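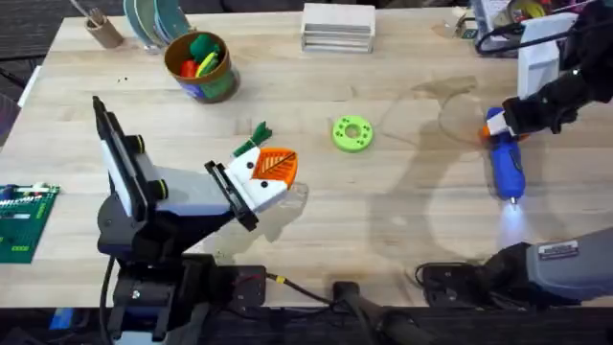
Parallel grippers for small printed parts and round handles — which fingers do you use?

Forum: End effectors and tooling

pale_gantry wrote:

Hello all. I have a question about flat fingers, and I hope it is the right section. English is not my first language, so please ask if something is unclear.

I work with two arms on one wooden table. Both have a black parallel gripper. The task set is a mix of 3D-printed toys and normal household objects. The left arm mostly gets the toys, for example a small white carrot character with an orange fin and green leaves on top. The right arm gets the longer things, and at the moment this is a blue flashlight, held near the upper end and pointing down at the table.

For the toys the flat fingers are good. The body of the carrot is boxy, so the two surfaces meet it well and it does not turn. The flashlight is another story. It is a handle with a round section, so each flat finger touches it only on a line. When the wrist moves fast, the flashlight swings by a small angle and then stays there. The controller does not know this, and the next placement is wrong.

I tested two solutions until now. The first was the Grasten pad set, the soft one with the V groove. The second was to keep the flat fingers and only raise the closing force in the Brelline controller. Both help, but both have a price. With the V groove I lose the thin objects. With more force I am afraid for the printed parts, because I share one profile between the arms.

What do you use when the same gripper must take boxy and round objects on the same day?

tin_ferrule wrote:

Why do you share one profile between the arms? This is the first thing I would change. Brelline lets you store a profile per tool. You give the left arm a gentle one and the right arm a strong one, and the problem with the printed parts is gone.

pale_gantry wrote:

Yes, I know this is possible. But the arms hand objects to each other, so the left must also hold the flashlight sometimes. I would need to switch the profile during the task. I tried it once and there was a short pause each time, long enough that the other arm was waiting. Maybe I did it in a bad way.

okra_servo wrote:

You did it the normal way, I think. The pause is there for me also. It comes when you load the profile from the menu layer. If you write the force limit directly before the close command, the pause is not there. Look in the manual under motion parameters, not under tools. It is a strange place for it.

tin_ferrule wrote:

I would be careful with this. A direct write stays active until the next one. If your script stops in the middle, the gripper wakes up with the strong limit and the next object is a printed toy. I have a bag of broken ears and tails from exactly this.

okra_servo wrote:

Then write the low limit in the startup routine. It is one line.

tin_ferrule wrote:

It is one line that everybody forgets.

millrace wrote:

I want to disagree with the whole direction a little. Force is not the answer for a round handle with flat fingers. The contact is still a line. You can press harder on a line, and it is a better line, but the object can still rotate around it. You need a second contact further along, or a softer surface.

I have compared the Grasten V pads and the Stello flat pads with the rubber skin, on the same arm, with the same objects. My result, in short:

Grasten V pads: very good for handles, markers, bottles. Bad for anything thin and flat. A ring lying on the table is almost impossible, because the groove is higher than the ring and the edges close over nothing.

Stello skin pads: good for nearly everything, excellent for nothing. The skin becomes shiny with use, and then you have the flat finger problem back. I clean mine every Friday with water and a small drop of soap. Not alcohol — it makes the surface hard.

pale_gantry wrote:

Thank you, this is very useful. The ring is exactly my case. I have a lime-green one with a hole in the center and small holes around the face, and it lies flat on the wood. With the V pads I could not pick it from the top at all. With the flat fingers I put one finger in the center hole and one outside, and it comes up.

How long does the skin hold for you before you must change it?

millrace wrote:

I put the last pair on in May and they are still good, but I do not run every day. Edges go first. If your fingers touch the table often, they will go much faster.

sundial_77 wrote:

Can I ask about the other half of the question? You say the controller does not know that the flashlight has moved in the grip. Do you have a camera that looks at the table? For me the real solution was there and not in the fingers. After each fast move I take one picture, estimate the angle of the object again, and correct the wrist before placing. I still use the cheap flat fingers and I am satisfied.

pale_gantry wrote:

I have a fixed camera, but the flashlight is a very bad object for it. When it is on, there is a strong white spot on the table under the tip, and the arm and the flashlight make long dark shadows across the wood. Around the ring there are several faint shadows, one over the other. My detector likes to put the box around a shadow.

sundial_77 wrote:

Lock the exposure and the white balance. If they are automatic, the whole table becomes darker as soon as the spot appears, and then everything you tuned is lost. With locked exposure the spot is burned out but the rest stays the same.

For the shadows I have no perfect answer. A second light from the other side makes them weaker. Ghasemi has a guide for lighting small work cells which helped me, but it is written for grey tables, and pale wood behaves differently.

okra_servo wrote:

Also be careful if you have clear plastic on the table. I had a clear sheet in my cell, and a reflection from it was detected as an object again and again.

pale_gantry wrote:

I have a clear sheet on the table too, between the flashlight and the back side. It is nearly invisible, I see only the curved edge and small reflections. I will move it away before the next test.

millrace wrote:

I agree with sundial_77 that correction by camera works, but it costs time at every pick. For two arms that wait for each other this is a lot. I would fix the grip first and use the camera only as a check.

sundial_77 wrote:

It depends on how much time the motion takes. For me the picture is taken during the lift, so I pay almost nothing. But okay, with hand-over between arms it is harder, because the other gripper hides the object.

tin_ferrule wrote:

Has anybody mixed the fingers? One V and one flat on the same gripper. You get three lines of contact on a round handle, and on thin parts the flat side still reaches the table.

millrace wrote:

I did it for a short time. It works for handles. For boxy parts the object is pushed to one side, and your center point is not the center any more. If you calibrate for it, it is fine. I did not have the patience.

pale_gantry wrote:

This I can try, I have both types in the drawer. My plan now: Stello skin on the left arm, one V and one flat on the right arm, exposure locked, force limit written directly with the low value in startup (tin_ferrule, I promise not to forget the line). I will run the flashlight and the ring with both arms, and write the results in this thread.

tin_ferrule wrote:

Put the line in now, before you change the fingers.

pale_gantry wrote:

It is in. First run is tomorrow morning.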